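Search this site Go

Patterned tabletops are a poor choice for board games

Most arguments about where to play chess concern lighting and chairs. The surface gets little attention. I think it should come first, and I think marble patterns, whatever their other merits, are the wrong surface to put under a board.
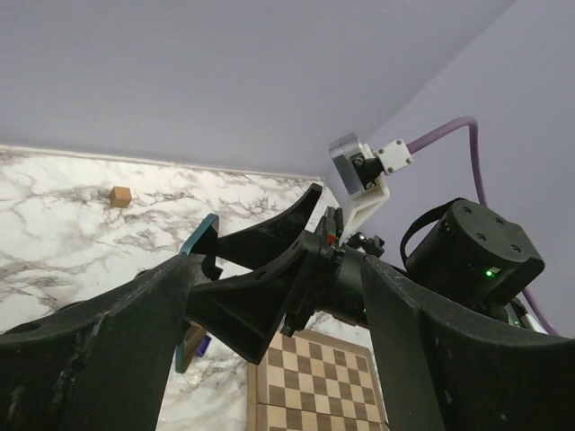 Gametti Board and Table Games Club – Surfaces and Storage Section

A wooden chessboard carries its own contrast. Alternating light and dark brown squares inside a wooden border read clearly on almost any table. Small loose parts have no such border. A tan cube set directly on white marble with gray veining is easy to find; a gray token on the same veining is not. The board is safe and everything beside it depends on luck.

Telma Zapata disagrees. Her position is that veining hides crumbs and scratches, and that a plain white top looks tired within a year. I accept the second point. The first is an argument against the pattern – a surface that hides crumbs also hides pawns.

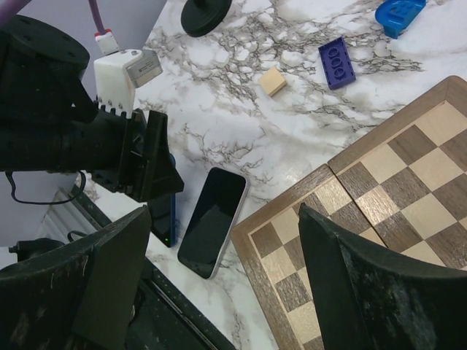
Veins also run diagonally, and a board squared to the table edge then looks crooked to some players. Dorian Coste straightened ours 11 times in one February evening. A plain matte cloth, cut 80 mm wider than the board on each side, solves both problems. It also deadens the noise of pieces being set down.

My recommendation is one cloth per table, mid-green, unpatterned, stored rolled.

Oriana Urrutia

Related items
Rolling and storing table cloths
Board borders: how wide?
The Grerkondale weekend, notes on seating

Contact the club | © Gametti Board and Table Games Club | Back to top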